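Washing red cotton without losing the colour

17th August

I have been keeping notes on dye loss in red cotton since January, when a new cloth from Kotitz turned a load of pillowcases pink. The notes are now long enough to be of use to someone else.

Most cheap red cotton is coloured with reactive dye. The part that bonds to the fibre stays put. The part that doesn't bond should be rinsed out at the mill, and often isn't. What comes out in the first few washes is mostly this loose dye, and hot water moves it faster than cold.

My method is a soak test. The cloth goes into a white bucket of plain water at 28 degrees for 16 minutes, then I compare the water with a paper colour strip. The Kotitz cloth needed five soaks before the water stayed clear. A heavier one from Nallmont needed two. I expected the reverse, going by the price.

Vinegar made no difference to either. Salt made none that I could see. Both are used during some kinds of dyeing, which may be where the advice comes from, but neither will fix reactive dye at home. A colour-catching sheet did pick up loose dye, though it does nothing for the cloth itself — it only protects whatever else is in the drum.

Spin speed matters less than how long the wet cloth is left sitting. Folded damp, it marks itself along the creases, and the darker lines are hard to shift. I take it out at once, pull it straight by the ends and dry it flat or over a rail, out of the sun.

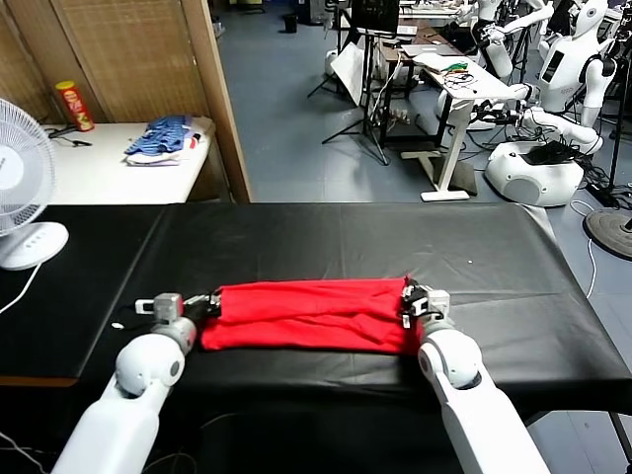 Can a red cloth be washed with whites once the soak water runs clear? Only at 30 degrees or below, and I would still keep it away from anything you'd mind losing.

Next on the list is a dark blue from Disetti, which has already stained the bucket.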